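Hulby Classroom Supply Tote

Item 434 | Color: gray with yellow handles | Sold singly or in sets of 7

In stock, ships from our Delthorpe warehouse

I started making these totes because I was tired of carrying half a classroom up the stairs in grocery bags. If you've ever helped get a school ready for the first day, you know the drill. You've got glue sticks in one bag, bulletin board borders in another (bent, always bent), and the good stapler is at the bottom of whichever bag you set down in the wrong hallway. The Hulby is the bag I wanted back when I was teaching fourth grade, and I've been fiddling with it ever since.

It's a wide, flat-bottomed tote that stands up on its own when you put it down. I know that sounds like a small thing, but try digging for thumbtacks in a bag that keeps folding over on your hand! The base has a stiff panel that you can slide out for washing. The sides are heavy canvas with a wipe-clean lining, and the handles are long enough to go over a winter coat.

There are 10 pockets on the outside. I argued with myself over that for most of a spring, and my first version had way more, but people kept losing things in the skinny ones. The pockets we ended up with fit scissors, dry erase markers, a roll of masking tape, a water bottle, and a paperback. The big one on the back is sized for a folder of handouts, and the papers come out flat at the other end, which my old bags never managed.

Inside there's one divider, held in with hook-and-loop strips. Pull it out if you're hauling library books or a stack of art smocks. I leave mine in and keep paper on one side and everything sticky on the other. 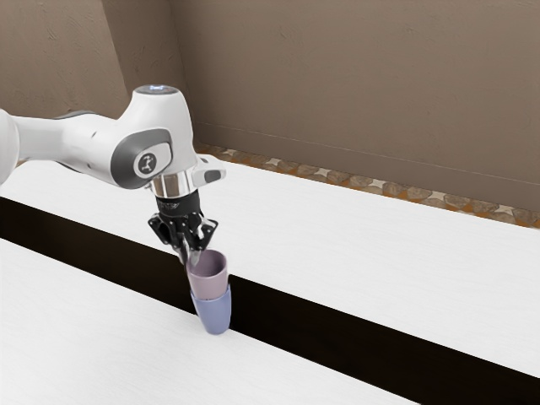 Now, about weight. The Hulby will hold 25 pounds without the stitching complaining, and I've personally had more in there on book fair week, but please don't copy me. The handles are sewn through the canvas and all the way under the base. If one ever comes loose in normal school use, send me a note through the order page and I'll fix it or swap it.

A lot of schools buy the set of 7 and hand them out by grade, kindergarten through sixth. Each tote has a clear window on the front for a name card, and the sets come with blank cards so you can write whatever you like on them. One school near us uses theirs for supply drives in the fall: a tote goes outside each classroom door with a list in the window, and families drop things in on their way past. I loved that idea and stole it for my own kid's school.

What's in the box

One Hulby tote, with base panel and divider already in
One blank name card (sets come with one for each tote, plus spares)
Care sheet

The details

Outside: cotton canvas
Lining: wipe-clean polyester
Closure: zipper across the top
Washing: spot clean the canvas, take out the base panel first, hang to dry. No dryer, please. The lining puckers and you'll be mad at me.

Goes well with

Tronier Rolling Cart. Two Hulbys sit side by side on the top shelf. Handy if your building has an elevator (mine didn't).
Quan Pencil Pouches. Sold in a bundle, and they clip to the loop inside the main compartment.

School orders

We take purchase orders, and I'm happy to hold a shipment until your office opens back up in August. Just put the date you want in the notes box at checkout. If you need the tote in your school color, ask early. Custom colors take nearly 10 weeks, so for the start of the school year I'd want to hear from you in May. Gray is on the shelf all year.

Returns are fine on anything that hasn't been written on. Please check the name window before you send one back, I've had a few come home with somebody's seating chart still in them.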